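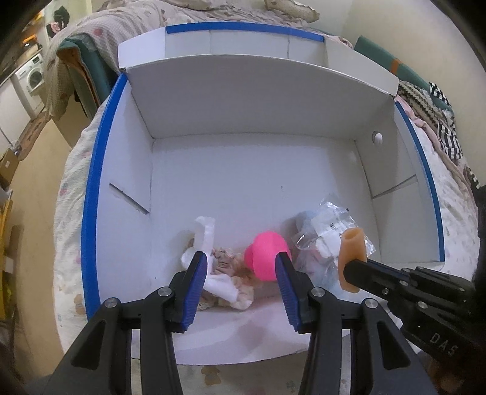

White carton with blue tape along the rim, open on the bed, with cloths and small items at the near end.

## Small Items, Household Packing

This page belongs to the Pliltadell household packing gallery, compiled by Karabo Nkosi. It covers the stage at which small and soft belongings are gathered into a single open carton. Residents are asked to work on a bed or another clean, raised surface, and to spread a sheet over it before the carton is set down.

Cloths and hair accessories may share a carton. Items in clear bags should remain in them, with any printed label left in place. Each household receives 2 cartons of this type, and a further 2 may be requested from the Atinga office before noon on Wednesday. 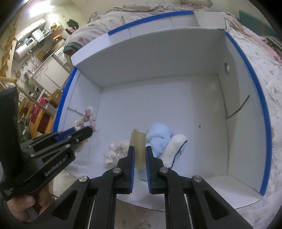
Heavier goods - books, tools, kitchenware - are packed separately and are covered on the next page of the gallery. No carton should be filled beyond 30 pounds. The flaps are to be closed flat, and the room name written on one side in large letters. Cartons that are only partly full may be topped up with towels or bed linen.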